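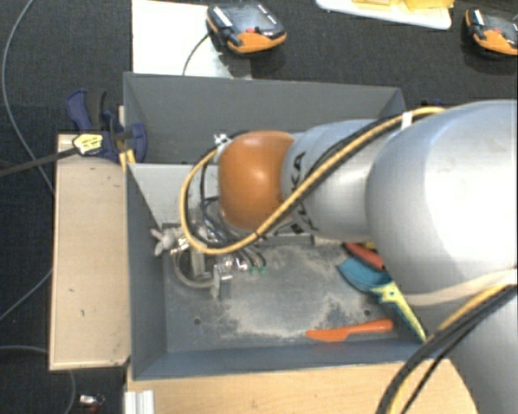 4.2 Grasping from a walled bin

Figure 3. Bin workspace for the single-arm trials, with the KUKA arm lowered over the left part of the container.

We collected 153 grasp attempts on mixed household items, including soft toys and plastic utensils. Objects were placed by hand before each block of 14 attempts and were not rearranged until the block ended. Of the 153 attempts, 141 gave usable force readings; the rest were dropped when the log was cut short.

Most failures came from poses near the slanted walls, where the planner had to tilt the wrist to keep the arm clear of the rim. Flat items gave more trouble than soft ones -- a thin handle lying on the floor leaves little height for the finger to close. Adding a wall-distance term to the grasp score, as proposed by Thaler and Hoani, lowered the number of rim contacts but made planning slower. We capped the search at 2000 candidate poses per attempt in all later runs.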